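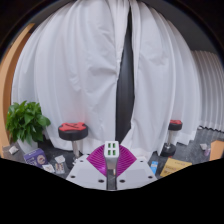
Rampersad Trade Catalog, p. 36

Plornley Hem Weight Tape

Lead-free weighted tape for curtain hems. Goes in the bottom channel, stays there. Stops light fabric blowing about and helps pleats hang straight. White cover only for now, gray back in October.

Sold by the roll or cut length. Minimum cut 24 inches. Cut lengths can't be returned, so measure twice please.

What's in the roll
Small steel beads in a woven polyester sleeve. Ends are not sealed — dab of fabric glue or a few stitches before you cut, or you will be chasing beads across the shop floor.

Which weight
Light: voile, sheers, thin cotton.
Medium: most unlined curtains, shower curtains in fabric.
Heavy: lined drapes, stage and divider curtains. Too much for sheers, it will drag the hem and show thru.

Not sure? Order the sample card. Three short peices, one of each, free with any order.

Fitting
Unpick one end of the hem. Pin tape to a safety pin or bodkin, feed it along, keep it flat. Catch it with a stitch at each side seam. Hang the curtain a day or two before you close up, fabric drops. Pressing after is fine on the medium setting, no steam directly on the beads.

Washing
Gentle machine wash, cold. Line dry. Do not tumble — bangs the drum and the sleeve wears. Dry cleaners are usually OK with it but tell them its there.

Stock and shipping
Item 91. Light and medium ship same day from Brirkport if ordered by noon. Heavy comes from Zikstead, add two days. Pickup at either counter, bring the order number.

Contract and hotel orders: more than 2000 feet gets the trade rate. Ask for Shireen Nel. Sewing questions to Khang Văn in the workroom, mornings best.

Also see: lead-free penny weights, heading tape, bodkins, hem clips.

Prices updated January 23, 2020. Old price list no longer valid.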